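Equipment budgeting for robot arms

Equipment budgeting for robot arms is the planning of all costs that a laboratory, school or small company must cover before and after it obtains a robot arm. It includes the arm, the gripper, the mounting, the computers and the work objects. Many buyers also budget for a simulation stage, in which tasks are tried on a rendered model of the workplace before an order is placed.

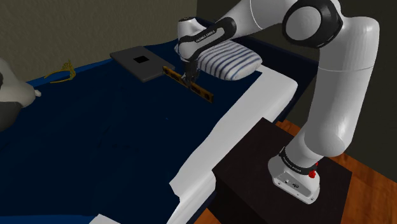
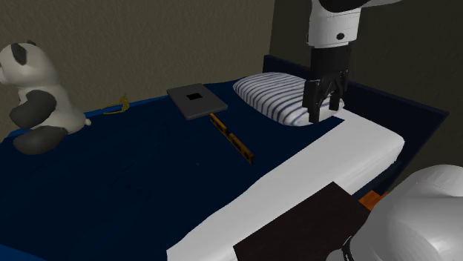
Simulated bedroom with a robot arm, a tablet and a spirit level on the bed.

Simulation stage

The simulation stage is used to answer questions of reach and placement. A planner can learn if an arm on a fixed pedestal covers the needed surface, or if a taller pedestal or a mobile base must be added to the list. Household tasks are often included, as soft furniture and thin objects make different demands on a gripper than a factory bench does.

The main cost of this stage is working time. In the Proltenix planning guide, a first study of one room is given as 20 working days. Computers are entered separately, unless they will also control the real arm later.

Cost groups

Costs are usually divided into purchase costs and running costs. The Nidetti method, used by several teaching laboratories, adds a third group for preparation of the room: floor fixing, power outlets and safety marking. In its sample budget, a pedestal with floor plate is listed at $2750, a set of spare gripper fingers at $400 and a box of household test objects at $177.

Running costs include service, software licenses, insurance and training of new staff. They are easy to forget, and a laboratory that forgets them may have an arm which stands still in its second year.

Buying and leasing

Leasing is common when a project has a fixed end. The Haque laboratory leased its first arm and bought the second one in May, after its tasks had become stable. Cedex, a regional buying group, offers its members shared contracts - mostly for service and spare parts, and less often for the arms themselves.

Delivery time should be written in the same plan as the price. The pedestal and the room work are normally ordered first, so that the arm can be mounted when it arrives.

See also: Leasing of laboratory equipment; Robot simulation; Total cost of ownership

Last edited 9/20/25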